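Juvcombe 活动室大颗粒积木分色收纳与归位方式改进
学生课题研究报告

提交日期：2025年7月10日
所属课程：生活空间与物品管理（综合实践课程）
实施地点：Vorkelside 校区 Dimitriou 楼 Juvcombe 活动室

摘要

本课题以 Juvcombe 活动室内供低龄儿童使用的大颗粒拼插积木为对象，考察原有混装方式在取用、归位和清洁环节造成的困难，并据此设计一套以颜色为唯一依据的分盒收纳办法。课题自二月启动，先后完成现状调查、方案比较、试行与修订。试行结果表明，在盒子颜色与积木颜色不一致的条件下，只要每只盒子内颜色单纯、盒内积木从上方可以直接看见，使用者仍能较顺利地完成归位；影响归位准确程度的主要因素是相近颜色的归并规则以及盒子的排列位置。报告就盒子的选择、颜色的归并、台面的摆放、检查与清洁等方面提出具体意见，并附活动室现行使用规则。

关键词：积木；收纳；颜色分类；归位；活动室管理

一、课题背景

Juvcombe 活动室设在 Dimitriou 楼一层，平时供附属托管班的儿童使用，课后向教职工子女开放。室内玩具以大颗粒拼插积木为主。此类积木体积较大，顶面有圆形凸点，底面中空，儿童一手即可握住，适合学龄前及小学低年级阶段使用。与小颗粒积木相比，大颗粒积木占用空间多，堆放时相互支撑，容易形成较大的空隙，同样数量的积木所需容器要大得多。

在本课题开始之前，活动室的积木全部存放在靠墙的一只布面收纳箱内。收纳箱较深，箱口较软，取用时须将上层积木倒出，方能找到下层的积木。儿童通常的做法是把整箱倒在地垫上，活动结束后再由值班同学和家长一并装回。装回时不作区分，颜色、形状混在一起，第二天重新倒出。长此以往，箱底积存灰尘、纸屑和蜡笔碎末，少量积木滚入柜底后也不易发现。

课题组成员均为轮值参与活动室管理的学生，对上述情况有直接了解。二月初，指导部门在课程说明会上提出，综合实践课程的选题应来自成员日常接触的场所，成果应能在该场所继续使用。课题组据此提出改进积木收纳的设想，经审核后立项。

二、研究目的与范围

本课题的目的有以下几项。其一，弄清活动室积木的实际数量和颜色构成，建立可供后续核对的清单。其二，比较几种常见的分类依据，选择适合低龄使用者的一种。其三，利用活动室已有的器具完成收纳改造，原则上不新增采购。其四，形成文字规则，交由活动室长期执行。

研究范围限于大颗粒拼插积木。活动室内的木质拼图、绘本、软球等物品不在讨论之列，但在台面安排上会涉及其存放位置，报告中将作必要说明。拼插积木的玩法、教学用途和儿童认知发展方面的问题，超出了课题组的能力，本报告不作评述。

三、现状调查

（一）清点

课题组首先对积木进行了全面清点。清点在活动室闭馆时段进行，由成员分头将积木按颜色摊放在地垫上，逐一登记后再互换复核。两次登记结果不一致时，以第三次共同核对为准。最终登记在册的大颗粒积木共171块，主要颜色为红、橙、黄、绿、蓝，另有少量白色和灰色。

清点时遇到的困难多在登记口径。首先，部分积木之间已经拼合较紧，低龄儿童无法拆开，曾被长期当作一块使用。课题组将其全部拆开后登记。其次，同为蓝色，有的明亮，有的深暗，接近藏青。登记初稿将二者分列，但在后续讨论中发现，分列之后深色一类数量偏少，单独占用一只盒子并不合理。关于此点，第五部分将作详细说明。再次，个别积木表面有蜡笔涂画痕迹，遮盖了原色，经擦拭后归入相应颜色。

（二）形状

登记表中同时记录了积木的形状。常见形状包括方形厚块、长条块、扁平块和带斜面的块。带斜面的积木常被儿童用作屋顶或滑梯，使用频率较高；扁平块常被用作底板和桌面；长条块多用于连接。形状一栏在最终方案中未作为分类依据，但对盒子容量的估计有参考作用。长条块放入盒中时往往不能平躺，多数斜靠在盒壁上，占用的空间比其本身体积大；扁平块则容易沉到盒底，被其他积木盖住。

（三）使用情况观察

课题组在活动室开放期间作了15次现场观察。观察人员坐在家长休息区，不参与活动，只记录儿童取用和归还积木的方式。为保护使用者隐私，记录表不登记姓名，不拍摄人像，仅以符号表示行为类型。

观察所得可归纳如下。

取用环节，儿童寻找积木时首先使用颜色词，其次才使用形状或大小。“要红的”“再来一个蓝的”一类说法远多于“要长的”“要斜的”。年龄稍大的儿童会同时提出颜色和形状要求，但翻找时仍先看颜色。

归还环节，儿童愿意参与的时间很短。若归还动作只是“放进去”，多数儿童能够完成一部分；若要求先拆开、再辨认形状、再选择容器，儿童往往在中途离开。家长代为归还时，一般不加区分地捧起一把放入最近的容器。

争执多发生在倒箱之后。地垫上积木散布范围过大，后到的儿童无处落座，且难以判断哪些积木正在被他人使用。值班同学处理此类情况占用了不少时间。

（四）原有容器与台面

活动室原有容器除布面收纳箱外，储物间内还存有一批同款塑料收纳盒，为此前美工活动所余，有绿、黄两种颜色。盒子为长方形，敞口，盒壁较厚，盒口略向外翻，适合手持搬动。盒子此前闲置，状况良好，洗净后即可使用。

活动室一侧设有一段台面，面层为白灰相间的大理石纹样，台面下为封闭柜。台面原先用于摆放饮水杯和登记簿，长度足以并排放置多只收纳盒。台面便于擦拭，盒子放在上面也便于移动。其不足之处在于高度对最年幼的使用者偏高，需由成人协助将盒子取下。

四、方案比较

课题组在讨论中先后提出以下几种办法。

按形状分类。优点是搭建时容易找到需要的构件，缺点是形状种类多，边界不清。例如长条块与方形厚块之间存在过渡尺寸，儿童和家长很难作出一致判断。课题组内部试分时，成员之间也有分歧，故不采用。

按大小分类。大、中、小的划分在成人看来简单，但须有参照物才能判断。混放在一起时，一块积木显得大还是小，取决于旁边放着什么。观察中也未见儿童主动以大小作为首要条件。不采用。

按套装分类。活动室的积木来自不同时期的捐赠和采购，部分原属 Hiltier 学习用品部代订的主题套装，附有拼装图册。按套装归还要求使用者了解每一块的来源，图册又已散失大半，实际上无法执行。不采用。

按颜色分类。判断最快，与儿童的表达习惯一致，且无需阅读文字。缺点是相近颜色需要事先约定，同一盒内形状混杂，寻找特定形状时仍须翻动。综合考虑，课题组采用此法。

确定以颜色为依据之后，又出现了一个新的问题：盒子的颜色是否应与积木的颜色一致。现有盒子只有绿、黄两种，而积木颜色更多。如要求一致，须为红、橙、蓝等颜色另购盒子，与课题不新增采购的原则不符。

对此，组内形成两种意见。一种意见认为，盒子颜色会对使用者产生暗示，绿盒装红色积木，儿童可能误将绿色积木放入。另一种意见认为，使用者归位时看的是盒内已有的积木，盒子本身的颜色影响有限，且盒与积木颜色不同时，盒内积木反而更为醒目。两种意见均有道理，课题组决定以试行结果作为判断依据。

五、方案设计

（一）基本规则

方案的基本规则可以概括为一句话：一只盒子只放一种颜色的积木，放入之前先看盒内。凡盒内已有积木的，以盒内颜色为准；盒内全空的，由值班同学先放入一块作为示样，使用者再依样归位。

示样的做法在初稿中并未提出。初稿曾设想在盒外张贴色卡，但试贴后发现，色卡贴在盒壁外侧时，站在台面前的成人须弯腰才能看到；贴在盒口内侧又容易被积木刮落。以实物为示样则无需张贴，俯视即可辨认，也不存在色卡印刷颜色与实物不符的问题。此后课题组全部改用实物示样。

（二）相近颜色的归并

颜色归并是方案设计中讨论时间最长的部分，主要涉及蓝色与橙色。

蓝色方面，亮蓝与深蓝在明度上相差较大。课题组请不熟悉方案的同学试分，多数人在没有提示的情况下将两者放在一起，少数人将深蓝与灰色放在一起。后者在室内灯光较暗时更为常见。考虑到深蓝积木数量有限，且多为带斜面的块，经常与亮蓝积木搭配使用，课题组决定两者合并，统称蓝色。规则中写明：深蓝归蓝，不归灰。

橙色方面，问题在于它介于红与黄之间。在暖色灯光下，部分橙色积木看上去接近红色。课题组曾考虑将红、橙合为一盒，以减少误放，但合并之后，儿童提出“要橙色的”时仍须翻找，与分色的初衷不符。最终决定红、橙分盒，同时在摆放位置上将两只盒子隔开，中间放置颜色差别最大的蓝色盒。这一安排使红色与橙色不在相邻位置，使用者拿着积木走到台面前，须在相距较远的两只盒子之间作出选择，误放的可能有所下降。

白色与灰色数量较少，合放一盒，规则中称为浅色盒。此处的名称在试用中曾引起误解，有家长将浅绿色的纸杯放入，后改称“白灰盒”。

（三）盒子的搭配

由于红、橙两盒不相邻，中间隔以蓝盒，课题组相应地将红、橙两色放入绿色盒子，蓝色放入黄色盒子。如此排列，相邻盒子颜色不同，盒与盒之间的分界较为清楚；每只盒子与盒内积木的颜色也有明显反差。黄色积木放入绿盒，绿色积木放入黄盒，白灰盒则视剩余盒子的颜色而定，不作硬性规定。

这里需要说明，绿色积木不放绿盒、黄色积木不放黄盒，是有意为之。试放时曾将绿色积木放入绿盒，俯视之下，盒底、盒壁与积木颜色相近，数量较少时不易察觉盒内是否有物。有成员在收盒时误以为是空盒，将其叠在另一只盒子上，盒内积木被压在下面，次日才发现。此后即作出上述规定。

（四）台面摆放

各盒在台面上紧挨着排成一行，盒与盒之间不留空隙。初期曾在盒间留出一掌宽的距离，以便伸手取放，但空隙中很快出现散落的积木和其他杂物，使用者把空隙当作了另一个可以放东西的地方。取消空隙之后，此类情况基本消失。

排列方向不要求与台面边缘平行。实际使用中，盒子经反复搬动后常呈斜向，只要次序不变、盒口敞开，不影响归位。课题组原先要求值班同学每次摆正，执行一段时间后认为此项要求没有必要，予以删除。

登记簿和饮水杯移至台面另一端，与积木盒分开。木质拼图与软球存入台面下的柜内，由值班同学按需取出。

（五）盒内容量

方案对每只盒子的装载量作了限制：积木不得高出盒口。高出盒口时，搬动过程中容易滚落，上层积木也会滑入邻盒，造成混色。某一颜色数量较多、一盒放不下的，另设同色盒子，存于柜内，台面上只保留一盒。台面盒内积木取用较多时，由值班同学从柜内补充。

这一做法带来的另一好处是，台面盒内的积木保持在较浅的程度，儿童不必深翻。扁平块虽仍会沉底，但因上面压着的积木不多，拨开即可看到。

六、试行过程

（一）第一阶段

第一阶段在活动室常规开放时间进行，由课题组成员轮流值守，向家长作简要口头说明，不发放书面材料。此阶段的目的在于发现方案中难以执行的部分。

试行开始后，首先出现的问题是拼合积木的归还。儿童将不同颜色的积木拼成一体后，不愿拆开，希望原样保留到下次。强行拆开容易引起不快，原样放入任何一只盒子又都会造成混色。课题组为此增设一只“作品盘”，置于登记簿旁，允许保留到当日闭馆。闭馆后由值班同学拆开归位。家长对此安排普遍表示理解。

其次，个别家长习惯先将积木全部收拢到一只盒子里，再考虑分类，结果往往是只收拢、未分类。课题组在地垫旁放置了一只空盒，专供临时收拢使用，规定该盒不得放上台面。值班同学在闭馆前将其中积木逐一归入各色盒子。此举承认了家长的收拾习惯，也没有破坏台面上各盒的单纯。

再次，孤立的单块积木容易受到忽视。某种颜色的积木几乎全部被取走时，盒内只余一块，旁人有时以为是误放，顺手将其移入邻盒，整只盒子因此成为空盒，后来者不再知道该盒归属何种颜色。针对这一情况，规则中增加了一条：盒内只剩一块时，该块即为示样，不得移走。

（二）第二阶段

第二阶段减少了成员的现场提示，只保留闭馆时的检查。检查内容为各盒是否混色、示样是否保留、台面有无散落积木，检查结果记入登记簿。

这一阶段的误放主要有两类。一类是橙色积木误入红盒，多发生在傍晚开灯之后；另一类是深蓝积木误入白灰盒。两类误放在总量上不多，值班同学在检查时即可纠正。绿色积木误入装有红色或橙色积木的绿盒的情形，起初也曾出现，随着使用者熟悉“看盒内、不看盒子”的做法而逐步减少。试行后期连续2个检查周期内，登记簿上未再出现此类记录。

据此，课题组认为，对于此前争论的盒色问题，可以作出初步答复：盒子颜色与积木颜色不一致会在使用初期带来一定干扰，但在有示样、盒内颜色单纯的前提下，干扰可以接受。若日后有条件统一更换为透明或同一颜色的盒子，干扰还可进一步降低，但此项并不迫切。

（三）使用者反馈

试行结束前，课题组在登记簿后附意见栏，请家长和值班同学自愿填写。意见以肯定为主，其中也有若干批评，现择要记录。

有家长提出，分色之后，孩子只拿一种颜色的积木，搭出的作品颜色单一。课题组在后期观察中也注意到类似现象，尤其是最年幼的儿童，常抱着整盒蓝色积木离开，不再返回取用其他颜色。对此，值班同学可在儿童取盒时建议再带一只其他颜色的盒子，但不作强制。

有家长认为，台面对孩子来说过高。此意见属实。课题组曾考虑将各盒移至地面，但地面放置会使盒子散布到地垫上，归位时难以恢复次序，清洁也不方便。目前的处理是由成人取下、由成人放回，儿童只负责把积木放入盒中。

有值班同学反映，闭馆检查耗时比预想的长，主要用在拆开作品盘内的积木上。拼合紧密的扁平块尤难拆开，用指甲撬动容易受伤。课题组建议统一使用活动室工具抽屉中的塑料薄片，沿接缝轻轻撬起，不得使用金属尺或剪刀。

还有一条意见建议给每只盒子起名字，如“消防队”“海洋馆”，以增加趣味。课题组讨论后认为可以口头使用，但不写入规则，以免与颜色产生冲突。

七、清洁与检查

积木和盒子的清洁原先没有固定安排。课题组结合试行情况，提出以下做法，并已由活动室试用。

积木清洁以盒为单位进行。每次取一只盒子，将盒内积木倒入水盆，加少量中性洗涤剂，用软刷刷洗凸点之间的缝隙和底面凹处，再用清水冲净。洗后将积木底面朝下放在沥水架上，避免凹处积水。完全干燥后方可装回，未干的积木装盒会使盒底产生水渍和异味。盒子本身一并清洗，盒口外翻处容易积灰，应以湿布沿边擦拭。

按盒清洗的好处在于，清洗过程不打乱颜色，装回时无需重新分类。同一时间只有一种颜色退出使用，不影响其余颜色的正常取用。

台面每日闭馆后擦拭。擦拭时逐只提起盒子，擦净盒底所在位置后放回原处，不得将各盒叠放后再统一擦拭。如前所述，叠放曾导致积木被压在下层而未被发现。

检查时应留意积木有无裂口和毛边。发现破损的，取出后放入登记簿旁的信封袋内，注明颜色和日期，由活动室统一处理，并在清单中减去。

八、讨论

（一）分类的粗细

课题实施过程中，成员对“分类应当细到何种程度”有较多讨论。初稿按颜色分列后，又在每种颜色之下按形状细分，所需盒子数量很多，台面无法容纳。有成员主张缩小盒子，使分类更细。试行表明，分类越细，值班同学检查时看到的误放越多，使用者参与归位的意愿也越低。现行方案只保留颜色一层，看似粗略，但使用者能够独立完成，检查也较为简便。

归并之后，同一盒内仍可能存在多种形状和深浅不同的颜色。以蓝色盒为例，盒内既有带多排凸点的大块，也有深色的斜面块，取用时需略加拨动。课题组认为这种程度的混杂可以接受。

（二）整齐与可用

活动室在改进之前，来访者的评价多集中于“乱”。课题立项时，部分成员也把整齐作为主要目标，曾尝试将盒内积木逐层码放，凸点一律朝上。码放后的盒子外观良好，但维持不到一次开放即被打乱，且码放过紧时儿童难以取出。课题组此后不再要求盒内码放，积木以何种角度落在盒中均可，平放、斜靠、倒置不作区分。目前检查表中没有涉及盒内整齐程度的项目。

（三）对人力的依赖

方案能够运行，与值班同学的每日检查有直接关系。试行期间曾有一次因考试安排未作闭馆检查，次日各盒已有混色，示样缺失，恢复原状花费了较多时间。由此可见，分色收纳本身不能自行维持，须有固定的检查作保障。课题结束之后，检查工作将编入活动室值班表，由当日最后离开的同学负责。

九、不足之处

本课题存在以下不足，特此说明。

观察以人工记录为主，不同成员对“误放”的判断标准在前期不完全一致，故报告未对误放数量作统计比较，仅作定性描述。

试行期间参与的家长多为固定使用者，对方案逐渐熟悉，其表现不能代表初次到访者。开放日等人数较多的场合尚未检验。

课题组未专门考察色觉异常者的使用情况。以颜色为唯一依据的方案对此类使用者显然不利，尤其是红、橙、绿之间的区分。课题组建议后续在盒口加装可触摸的标记，如不同数量的凸起贴片，但这一设想尚未试制。

活动室灯光对橙色、深蓝的辨认有影响，课题组仅凭目测，未使用仪器测量。

十、经费与器材

课题使用的收纳盒、水盆、沥水架、塑料薄片均为活动室原有物品。新增支出限于登记簿、信封袋和贴纸，由课程经费列支，未超出批准额度。课题原拟通过 Hiltier 学习用品部订购一批透明盒，后因现有盒子已能满足需要而取消。布面收纳箱清洗晾干后转交储物间，用于存放软球。

十一、建议

对活动室管理方面，建议将本报告所附规则张贴于登记簿上方，并在每学期初重新清点积木，核对清单。清单以本次登记数为基础，增减均应注明原因。

对后续课题组，建议优先研究台面高度问题。可考虑在台面前设置稳固的踏台，或另设一张矮桌，闭馆时再将各盒移回台面。两种做法均涉及安全，须先征得管理部门同意。

对使用者，建议家长在归位时让孩子先看盒内，再决定放在哪里。孩子放错时，不必立即代为纠正，可请其对照盒内的积木再看一次。

对 Vorkelside 校区其他活动室，课题组认为可以参考本方案，但不宜照搬。玩具种类不同，首要的分类依据也可能不同。以木质轨道为主的活动室，按形状分类或许更为合适。

附录一　Juvcombe 活动室积木使用规则（现行）

一、积木按颜色存放，一盒一色。

二、归还时先看盒内积木的颜色，与盒子本身的颜色无关。

三、深蓝归入蓝色，白色与灰色同放。

四、红色与橙色分开存放，两盒不相邻。

五、盒内只剩一块时，该块留作示样，请勿移走。

六、积木不得高出盒口。装满后请告知值班同学。

七、取盒、放盒由成人完成，请勿让儿童攀爬台面。

八、未拆开的作品放在作品盘内，保留至当日闭馆。

九、来不及分类的积木放入地垫旁的空盒，该盒请勿放上台面。

十、发现破损积木，请交值班同学，请勿放回盒中。

十一、食物、纸巾、蜡笔请勿放入积木盒。

附录二　闭馆检查步骤

先收地垫。检查地垫边缘、柜底和休息区座椅下方，将散落积木放入地垫旁的空盒。

拆开作品盘内的积木。拼合较紧的用塑料薄片，仍不能拆开的单独放置，次日由其他同学再试。

将空盒内积木逐一归入台面各盒。此步骤应在灯光全部打开时进行，橙色与红色、深蓝与灰色须并排比对。

俯视检查各盒。如有混色，取出归位；如有空盒，从柜内取同色积木补入一块。

逐只提盒擦拭台面，擦后放回原位，保持次序。

填写登记簿，写明有无混色、缺失和破损，关灯离开。

附录三　登记用语说明

登记簿中常用词语含义如下，供新加入的值班同学参考。

“混色”指盒内出现规则以外颜色的积木，不论数量。

“缺样”指盒内全空，无法看出所属颜色。

“溢出”指积木高出盒口，或已落入邻盒。落入邻盒的，同时登记混色。

“待拆”指当日未能拆开的拼合积木。

“离盒”指在盒外、作品盘外发现的积木，应注明发现位置。柜底和座椅下方较为常见，登记后由次日值班同学留意是否反复出现。
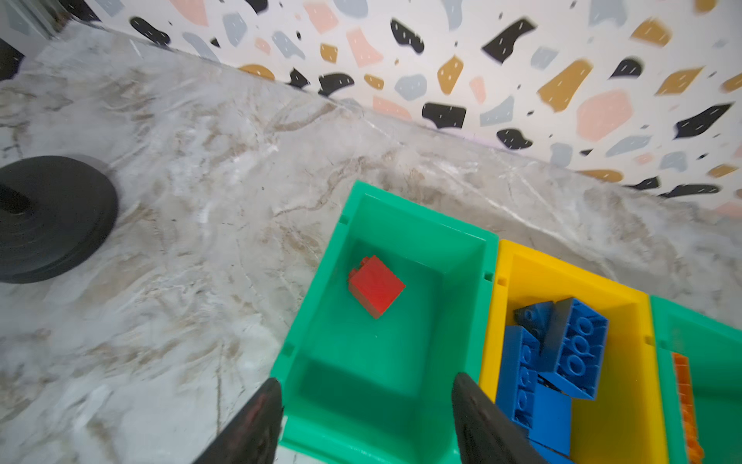
覃若汀

附图为台面上红、蓝、橙三色积木的存放情况。蓝色积木用黄盒，红色与橙色用绿盒，分列蓝盒两侧。左侧绿盒内的一块红色积木按规则第五条留作示样；深蓝斜面块与亮蓝积木同放，依规则第三条不另设盒。

本报告由课题组集体讨论，覃若汀执笔。登记簿原件与积木清单存于 Juvcombe 活动室登记台抽屉内，需要查阅的，请向当日值班同学提出并在簿后签收。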